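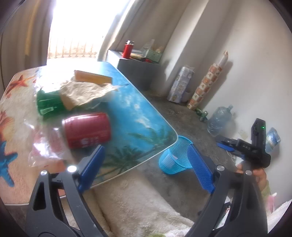
**Hand-held gripper trial moves to the second round**

The Clovness group finished its first round of gripper trials on Jun 1, 2023. We compared two sets of finger pads, the ribbed ones we have used since December and a flat set from Mittal, on a table of household trash and groceries. Drink cans, wrappers, thin plastic bags and long boxes all went into the mix.

Aivar Luik ran the sessions and logged 300 pickups with each set. The ribbed pads dropped 8 items. The flat pads dropped 46, most of them cans lying on their sides. A can tends to roll when one finger touches before the other, and the ribs seem to hold it long enough for the second finger to close.

Bags were harder for both. The shiny ones also gave the wrist camera trouble, and on bright days the tracking slipped when the user faced a window. Aurelia Kofler has lowered the exposure on both units and will check whether that helps. Please don't change the setting back before she has her numbers.

A few notes for people signing up:

- Open the fingers all the way before you move toward an item.
- Check the pivot screws at the start of each session. Two worked loose in the first round.
- With two people at one table, agree on who goes first. We lost several takes to bumped grippers.

The full log has 2,589 clips, counting practice runs and takes with both units. It is on the Pirilstead drive in the folder marked "pads." Round two adds the softer pads from Alow, which are a little wider at the tip. Aivar has the sign-up sheet and still needs people for the morning sessions.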